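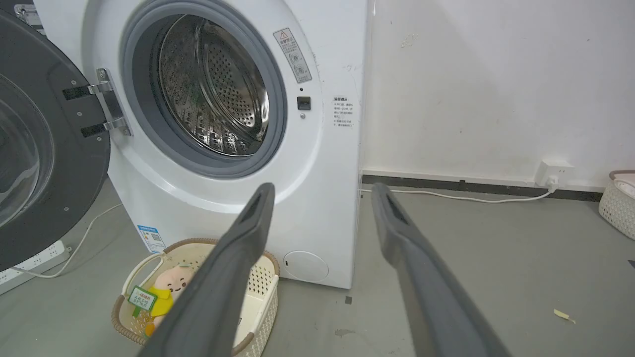 Hanyu Xie lava peluches. Ajenos, casi siempre. Le llegan por mensajería, en bolsas, a veces sin nota. Ella los mira, les busca las etiquetas, los cepilla y los mete en la lavadora. O no los mete, que también pasa.

"La gente me pregunta por el detergente", dice. "Siempre el detergente. Y lo primero es la etiqueta, la que va cosida. Si no hay etiqueta, a mano y con paciencia".

Habla rápido. La conversación es por teléfono, media hora justa, con ella entrando y saliendo del cuarto de lavado. Su taller se llama Rurolis y lleva abierto desde junio. Antes estuvo en Bramura, una tintorería de hoteles, sábanas y más sábanas. No lo echa de menos. "Una sábana es igual a otra sábana. Un muñeco no, un muñeco te mira".

El cuarto es sencillo: pared blanca con sus roces, suelo gris, la lavadora de carga frontal y el cesto delante. La puerta, abierta cuando no lava. En eso es tajante. "Cerrada huele. La goma coge humedad y luego ese olor va al peluche, y del peluche no lo sacas ni rezando".

Lo de la goma lo repite tres veces. Pasarle un trapo, también por el pliegue de abajo, que es donde se queda todo. Pelusa, arena, una vez un botón. El filtro, cada 16 lavados. Lo apunta en un cuaderno.

¿Y el programa? Frío, corto, centrifugado bajo. "A 400 vueltas. Más no. Con más se apelmaza el relleno y te queda un bulto en la barriga". Siempre dentro de una funda de malla. Y nunca con toallas, por que sueltan pelo. 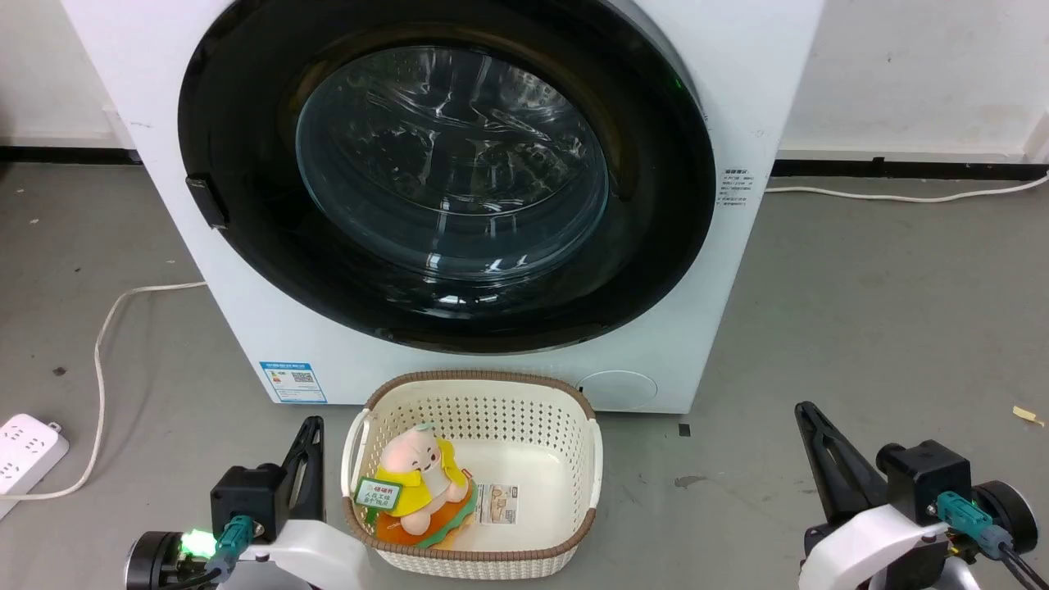 *Lectura: 2 minutos*

El cesto tiene su explicación. Plástico, calado, con el borde marrón. Antes usaba un barreño y no le gustaba. "Con agujeros respira. El peluche que espera, espera ventilado". Pocos a la vez. Para una pieza sola también vale el cesto, dice, que encima de la máquina se caen.

Le preguntamos por los de comida, esos muñecos sentados en un bollo o en una hamburguesa, con capucha, con capa, con cartelito. Se ríe. "Esos son lo peor! Muchas piezas pequeñas". La capa amarilla puede desteñir sobre una cara rosa, y el cartel con letras es un misterio hasta que lo tocas con un algodón húmedo. Si el algodón sale con color, nada de máquina. Si el cartel se puede quitar, se quita. Las tarjetas de papel, fuera antes de lavar, y guardadas con el nombre del dueño.

"Una tarjeta en el tambor y tienes papel hasta en las orejas. Me pasó. Una tarde entera con pinzas".

Secado: a la sombra, tumbados, dándoles la vuelta. Secadora no quiere. Sriwong, la tienda que le manda más encargos, se lo ha pedido por ir más deprisa y ha dicho que no. "Un pelo sintético con calor se riza y no vuelve. Que esperen".

Lleva 2,916 peluches en el cuaderno, contando los de la época en que lo hacía en casa, gratis, para conocidos. El más difícil, un conejo con música dentro. Hubo que descoserlo, sacar la cajita, lavar, secar, volver a coser. La dueña llamaba todas las mañanas.

¿Consejo para quien lo haga en casa? Piensa un poco. "Que miren las costuras antes. Un agujerito de nada, en la lavadora es un agujero grande. Dos puntadas y ya". Y los ojos, tirar un poquito a ver si bailan.

Suena algo al fondo, un pitido. Tiene que colgar, dice, hay que sacar una tanda enseguida y ahuecarla con las manos.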